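别再劝我把日子过成表格了

上个月底我把用了很久的那个日程软件删了。删的时候它弹出来一个框,问我是不是真的要走,说我在 Jurnero 里已经攒下了446条记录。我盯着这个数字看了一会儿,心想这里面有多少条是我真想记的呢?翻了翻,大半是“喝水”“拉伸”“回邮件”。于是点了确定。

删完没什么感觉。没有如释重负,也没有空落落的,就跟扔掉一双不太合脚的拖鞋差不多。但是后来几天跟人聊起来,我发现大家的反应比我大得多。有个同事瞪大眼睛问我:那你怎么知道自己今天该干嘛?

我想了想说,我一般是知道的呀。

这事儿我憋了挺久,今天索性写一写。我想说的是,这些年我们对“规划时间”这件事有点走火入魔了。我自己就是走火入魔的一员,所以下面骂的每一句,先骂的都是我。

最早是一本书带我入的坑,书名就不说了,反正书店里那一排长得都差不多。书里教你把一天切成小块,每块写上一件事,到点就换。我当时刚搬到 Pondthorpe,一个人住,下班早,手里忽然多出一大把时间,慌得很,总觉得这么多时间不能浪费掉。于是照着书上说的做,六点到六点半做饭,六点半到七点吃饭,七点到八点学葡萄牙语,八点到八点半散步。写得漂漂亮亮的,还用了三种颜色的笔。

第一周真的很爽!我到处跟人说我找到了人生的钥匙,我妈大概听了不下五遍。第二周开始不对劲。有天晚上炖牛腩,六点半牛腩还是硬的,可是按本子上说我该吃饭了。我站在灶台前,居然真的生气了,气那锅牛腩耽误了我的葡萄牙语。现在想起来自己都觉得好笑,可当时是真的气,气得把火开大了,最后糊了锅底,刷到九点多,散步也没散成。

按说这时候就该醒了吧?没有。我得出的结论是:我的格子划得不够细。

我相信很多人都有过这个阶段。计划没执行好,就怀疑计划不够周密,于是再加一层。给做饭加缓冲时间,给缓冲时间加提醒,给提醒配个铃声,周日晚上还要专门拿出一个钟头来“复盘”这一周。复盘!我一个在社区图书馆上班的人,复盘什么呢,复盘我周二为什么没有按时拉伸吗?

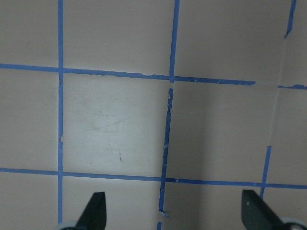 葡萄牙语是最先完蛋的。其实我挺喜欢这门语言,起因是年轻时在一个饭馆里听人唱歌,听不懂,但是觉得好听,就想知道唱的是什么。自己瞎听瞎查的那阵子,进步反而不小,有时候半夜还爬起来查一个词。等它进了七点到八点那一格,味道就变了,七点零五分才坐下来,我就觉得亏了五分钟,八点一到,正听到兴头上也得合上本子。那会儿我的一周看起来就像蓝胶带在米色台面上贴出来的格子,一块一块的,边是边,角是角。可你看左边那条胶带,贴得那么直,中间还破了一小口,底下的颜色照样露出来。我的本子也是这样,线画得再直,总有个地方要漏,一个电话,一场雨,楼下邻居来借个梯子。问题是我那时候把漏的地方全当成了失败,从来没想过,漏进来的那些才是我后来记得住的东西。

比如借梯子那回。我们楼下住着一位 Palesa Maluleke,退休前教了一辈子地理,那天她来敲门,正好撞在我的“阅读”那一格上。我心里老大不情愿,扛着梯子下去,帮她换灯泡,换完她非要给我看她早年画的地图。都是手画的,河流用蓝铅笔,铁路用黑墨水,有一张画的是她小时候走路上学的路线,哪家有狗都标着。我在她那儿坐到天全黑了才上来。那天本子上“阅读”后面打了个叉,“散步”后面也打了个叉,一整晚在我的系统里是一片惨败。可你要问我那一年里哪个晚上过得最好,我会毫不犹豫地说就是那一晚。

后来我把这事说给 Oduor Mosoti 听。他是我多年的老朋友,在 Soltside 开一家修车铺,是我认识的人里最不会规划时间的一个,也是最少抱怨没时间的一个。他听完说,你这个本子不会记好事,只会记没做的事,那你还留着它干吗?我当时不服气,跟他争了半天,说没有计划的话人会废掉的,一天一晃就过去了。他说,有计划一天也是一晃就过去了呀。

我气得挂了电话。过了两天又打回去,因为我想不出怎么反驳。

写到这里肯定有人要说我偏激了。人总得有点安排吧?孩子要接,火车要赶,药要按时吃,这些难道也随缘?当然不是。我自己在图书馆排班,排得清清楚楚,谁上早班谁上晚班,白纸黑字贴在墙上,差一个钟头都会有人被关在门外面等。跟别人有关的时间,我觉得应该说到做到,这是起码的礼貌。我反对的是把这一套搬回家里来,用管一个单位的办法管自己,自己给自己当领导,还当得特别刻薄。哪个领导要是像我当年对自己那样,每晚九点半发一张清单列出我今天的过失,我早就辞职了。

还有一种说法我也听过很多次,说计划是给自由打底的,你把该做的都安排妥当了,剩下的时间才能安心玩。道理我懂,可我试了好几年,那个“剩下的时间”从来没有出现过。该做的事有个特点,你给它多大的地方它就占多大的地方。我最夸张的时候,一天在本子上列了22件事,其中有一件是“放松”。放松,二十分钟,带闹钟的。闹钟响的时候我从沙发上弹起来,心跳得像要去赶飞机。

我有时候会想,我们到底在怕什么。我猜是怕有一天回头看,发现时间都没了,而手里什么都拿不出来。本子好歹是个凭证,打了勾的地方说明我来过,我努力过。这个心情我一点都不想嘲笑,我现在也还有。我外婆那一辈人好像没有这个毛病,她一天干的活比我一周都多,可从来没见她写过一张单子。问她今天要做什么,她说看天。天好就晒被子,下雨就择豆子、补衣服,有人来了就坐下说话,手里的活也不停。当然她那种日子很苦,我不想把它说得多美,她要是能选,大概也愿意有个洗衣机。我只是羡慕她坐下来的时候是真的坐下来了。

说回我自己。扔掉本子以后,我换过软件,从 Ren 换到 Jurnero,换一次就重新兴奋一次,兴奋的时间一次比一次短。最后这个,新鲜劲只撑了三天。所以你看,我也不是什么幡然醒悟,就是折腾累了。现在我手边有一张便条纸,上面只写跟别人约好的事,没有就空着。这个星期上面写的是周四还梯子,对,这回是我管 Palesa 借的,她后来自己买了一把,比我那把还好。

不列单子以后,有些事确实没做。窗帘拆下来一直没洗,有一封信拖到现在也没回,拉伸嘛,彻底不拉了,腰倒也没怎么样。葡萄牙语捡回来了一点,没有固定的时候,做饭时放着听,切着洋葱忽然听懂一整句,高兴得在厨房里喊出声来。也有什么都没干的晚上,就坐在阳台上看对面楼一盏一盏亮灯,看完了去睡觉。以前这样的晚上我会内疚到失眠,现在偶尔也还会内疚一下,然后就睡着了。

那个问我怎么知道今天该干嘛的同事,前两天又来找我,说她也想删,问我有没有什么步骤。我差点就给她列了一二三四,话到嘴边硬生生咽回去了。我让她下班先来我家吃饭,她问几点,我说牛腩软了就吃。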